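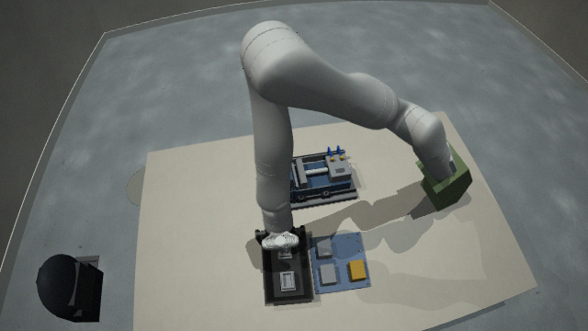

Is the Luvance costume pad worth the extra over ordinary marker paper, a reader asked in August, if you only draw a full set of costumes once or twice a year? I have now used one for a whole show, so I can give a fair answer.

The pad is A3, glued along the short edge, with 107 sheets. Every sheet has a faint female or male figure printed in pale blue, and there is a block of blank ones at the back. The paper is smooth and takes ink well. Marker bleeds a little on the first pass and then settles. I used Bullon brush pens for most of it and had no feathering on the hems or lace. 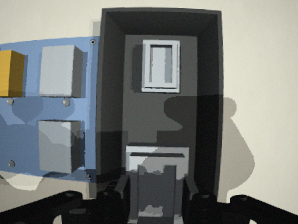
Watercolour is another matter. A light wash over the skirt is fine, but two layers make the sheet buckle, and pressing it overnight only half cures it. For velvet and heavy satin I went back to my old Khondokar block, which costs more per sheet and stays flat.

The printed figures are too tall for me. They are fashion figures, and a coat drawn on one looks wrong when the maker sees it next to the actor's measurements. I ended up shortening the legs by hand on most plates – not hard, but it is what I paid the extra for.
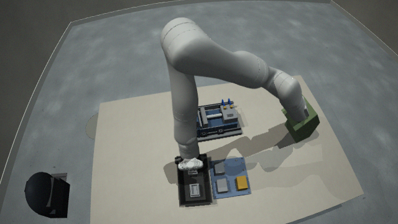 Grey arm over the tabletop, with the black tray beneath.

Layout is where the pad did help. The blue lines leave a wide margin for swatches and notes, and when I put two characters on one sheet there was still room between them. I like a gap much like the one between the two pale pieces in the dark grey bin, one near each end and bare floor between. Crowd the figures and the director reads them as a pair. 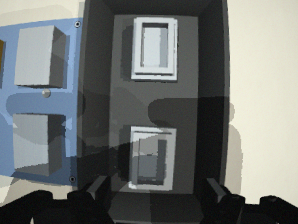

Scanning was easy. The blue drops out if you raise the contrast slightly, and the plates printed cleanly at half size. Keep each costume well clear of the next on a shared sheet, as with those two rectangles at opposite ends of the bin, and you can crop them apart later without losing a sleeve.

I would buy it again for pen work only. Three and a half out of five.

Comments (3)

Guest: Does the blue show through yellow marker? It did on the Gristari pad I had.

Reply from the author: Slightly, on pale yellow. Fine on ochre.

Guest: I just use the blank sheets at the back and trace my own figure. Wish they sold those separately.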